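About Fidley

A small shared workshop for people who build robots and then have to live with them
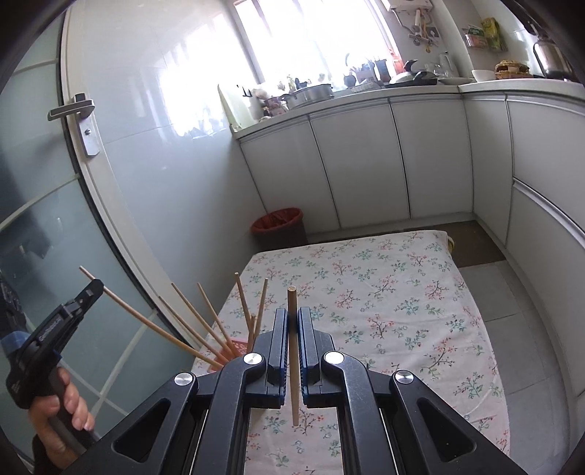

Fidley began with an argument. Reiko Ichikawa had spent a winter reading claims that a household robot was two years away, and she wanted to know what the people making those claims had ever picked up with one. Barbara Śliwiński thought she was being unfair. They rented half a unit together to settle it, and they still disagree.

We now have 78 members and the whole unit. Most of us have day jobs that have nothing to do with machines. We build grippers, small arms, carts and the odd thing that defies a name, here or at home on whatever surface is free, and we try them on ordinary objects. A good deal of what we make doesn't work very well. We would like to be the kind of place that says so.

What we do

The main bench project is Wuvel, a family of two-fingered grippers you hold in your hand. It is now on version 4. Version 2 looked better and was worse: the jaws met nicely in the drawing and slid past each other under load. Séverine Delorme redrew the linkage over one long month of May and threw out most of the clever parts. Thin, round things are still the hard case. Anybody can grip a block of foam. Try a stick standing on its end and you find out how much your jaws wander.

Clikex is our parts library, which is a grand name for shelves and a shared folder. Members may copy any drawing in it. We ask that you write down what broke, and when, in the same file. Some people find this embarrassing and stop doing it after the first month. Stanisława Michalski will send you a reminder, and then another one.

We also run an open evening every Friday from 7 p.m. Bring something you're building, or something you bought that was supposed to build itself.

What we don't believe

We don't think a video of a robot doing a chore once tells you much. We'd like to see the other 99 tries out of 100, and we hold our own demonstrations to that. If a member shows a build at an open evening, the failed tries get shown too, or it doesn't go in the newsletter.

We're doubtful about the word "autonomous" on anything that has a person's hand on it. We're doubtful about payload numbers measured with a brand-new battery. Some of us are doubtful about the whole idea of a robot in the kitchen — Wojciech Bednarek, who teaches our beginner class, says he would still rather have a longer spoon. He has built five arms since he joined.

Who runs it

Reiko and Barbara look after the lease and the tools. Séverine keeps the drawings. Stanisława handles membership and the newsletter, and Wojciech teaches. Decisions about money go to a members' vote, usually after more discussion than the amount deserves.

We take no sponsorship from companies that sell robots. We were offered some once and almost said yes. The Wilczyńska fund, a small local grant, paid for our drill press and has asked for nothing except a yearly letter.

Joining

Come to two open evenings before you apply. You don't need to know electronics or own any tools, but you should be willing to take a thing apart in front of other people. Dues are monthly and you can stop whenever you like. Beginner class places open up when somebody drops out, so ask Wojciech to put you on the list.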